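# Reseating memory in a Skelar half-width sled

Applies to the Pender chassis with Skelar compute sleds, second revision and later. The first revision uses a different tray latch and is covered on its own page.

## Before you start

Shut the node down from the management console and wait for the power indicator on the sled to go dark. Pull the sled out with both hands and set it on an antistatic mat. Put on a wrist strap and clip it to bare metal on the sled body, away from painted surfaces.

You will need:

- a wrist strap and mat
- a can of compressed air
- lint-free wipes
- isopropyl alcohol
- the memory map for the sled (Salminen part list, page 40)

Record which module came from which slot before removing anything. Masking tape and a pencil work. If the node logged correctable errors, write down the slot name from the log as well. The console clears the log after 3,000 entries, so export it first on a busy machine.

## Removing the modules

1. Turn the sled so the drive carrier handle is at the far side of the mat.
2. Press both latches on the slot outward at the same time. The module rises a few millimeters.
3. Lift it straight up by the top corners. Don't rock it end to end.
4. Lay it on the mat with the contacts facing away from you. 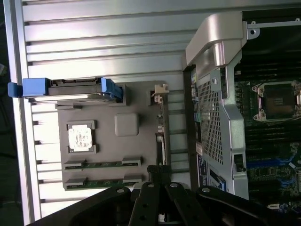 Slot order is the usual source of mistakes on this sled. The silkscreen is small, and the numbering on the main board doesn't carry over to the tray. Work from the position of the slots instead. On the gray tray the two memory slots run parallel near the lower edge, with a gray latch at each end, and the upper one sits only slightly above the lower. Treat the upper slot as A and the lower as B in your notes, then match them to the map before refitting.

## Cleaning and refitting

Blow out the slot with two short bursts, holding the can upright. Wipe the module contacts once in each direction with a wipe dampened in alcohol and let them dry for 40 seconds. Don't use an eraser on gold contacts.

Line up the notch with the key in the slot and press down on both ends with your thumbs. Each latch should close by itself. If one stays open, remove the module and check the key again before applying more force.

## Checking the result

Slide the sled back in and power on. The first boot after a reseat retrains the memory and can sit at a blank console for several minutes. Compare the reported capacity with the map, then run the Gallska memory test for 100 passes. If the same slot reports errors again, swap the A and B modules and repeat the test. Errors that move with the module point to the module. Errors that stay put point to the slot or the tray.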